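Battery storage and sorting > Primary cells > Alkaline leakage: does storage orientation matter?

tbrandvold
Posts: 212
I manage spares for a small chain of weather stations and keep a fair stock of AA and C alkalines on the shelf. Over the winter I pulled a carton of Hirno C cells, bought in one lot, and found 6 with white crust at the negative end. The carton was stored upright, positive end up. A coworker says they should be stored on their sides. The date code says they should be good for years yet. Does orientation have any effect, or did I get a bad lot?

ohmslawyer
Posts: 3117
Orientation has no effect that I have ever been able to measure. The electrolyte in an alkaline cell is held in a gel and in the separator. It does not pool at the bottom the way water sits in a glass. Leakage comes from gas pressure. The zinc corrodes slowly, hydrogen builds up, and at some point the vent in the seal opens or the seal creeps. The seal is at the negative end, so that is where the crust shows up no matter how the cell was stored.

Check the storage temperature first. A shelf above a heater will do this.

tbrandvold
Posts: 213
Storage is an inside closet. There is a hot water pipe in the wall behind it but the shelf never feels warm to the hand.

kettleson_r
Posts: 59
I disagree with "no effect." Potassium hydroxide creeps along metal surfaces, and it creeps more readily along the negative electrode. Once a seal is marginal, having the negative end down gives the liquid an easier route out. I have seen more crust on cells stored negative down than on cells stored flat. Same brand, same closet.

ohmslawyer
Posts: 3118
How many cells, how many lots, and were the two groups bought at the same time? Creep is real but it is driven by surface chemistry. Gravity is a small term. If you moved the flat cells to the closet a year later than the others, you measured age.

kettleson_r
Posts: 60
Two lots. I did not write down the purchase dates. I will grant that.

pluvio
Posts: 840
Some practical points while you two work that out.

Take the pipe seriously. Put a min/max thermometer on the shelf for a month. Your hand in the afternoon tells you nothing about what happens when the boiler runs at night.

Open circuit voltage will not find leakers. A cell that has vented can still read above 1.5 V. Look at the negative end under a bright light, and wipe the rim with a damp strip of pH paper. If the strip goes blue the cell goes out, crust or no crust.

Clean the residue with white vinegar on a cotton swab, then water, then let it dry. Gloves and glasses. Do not scrape it dry, the dust is nasty in the nose.

Do not put the good cells from that carton back with the other stock.

tbrandvold
Posts: 214
Thanks. I had already mixed some of them in. How do people keep the lots apart once they are out of the box? Masking tape falls off and marker rubs off the jacket.

kettleson_r
Posts: 61
Date on the jacket with a paint pen. Silver if the jacket is dark. Lasts longer than the cell does.

skaveo_user
Posts: 377
I use the Skaveo drawer cabinet, one drawer per lot, date on the drawer front. Works until somebody borrows two and puts them back in the wrong drawer.

pluvio
Posts: 841
Go by color. Green is fresh stock, yellow is opened, orange is test before use. Small plastic bins are cheap and you can rinse them with vinegar if a cell does leak. Cells lie loose in the bottom so you can see both ends without unpacking anything. Nadhirah wrote up the same kind of scheme for our club handout, pasting her part in.

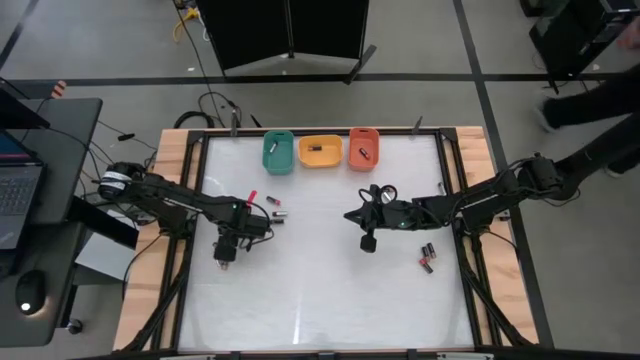 Nadhirah Gunawan

Use one bin per class and keep the bins in the same order everywhere: green, yellow, orange. A cell moves in one direction only. Once it has been in the orange bin it does not return to yellow, whatever it reads on the meter. Test under load for ten seconds, 10 ohms for C and D, and write the loaded voltage on the log sheet. Reject below 1.3 V. Do not mix chemistries in a bin – a lithium primary in with alkalines will end up in the wrong holder sooner or later. Cover the ends of rejected lithium cells with tape before they go to the recycler.

ohmslawyer
Posts: 3119
Ten seconds is short for a C cell. I would use thirty. The first few seconds are mostly surface effects, and a cell that looks fine at ten can sag a good deal by thirty.

pluvio
Posts: 842
Thirty is better if you have six cells to test. She does a full carton in one sitting. The cutoff is set high to make up for it.

ohmslawyer
Posts: 3120
Fair enough. In that case the cutoff should be stated together with the time, or somebody will copy one without the other.

tbrandvold
Posts: 215
Thermometer went on the shelf last night. I also ran pH paper over the rest of the carton and found two more that turned it blue with no crust visible. Those are out. I will post the min/max readings in March.

kettleson_r
Posts: 62
Store half of the new ones flat and half negative down. Same lot, same shelf, and write the date down this time. I would like to see it settled.

tbrandvold
Posts: 216
Can do. Lot starts February 24, 2025, one carton of Clostura C, split evenly.

ohmslawyer
Posts: 3121
Add a third group, positive down. And keep all of them away from the pipe.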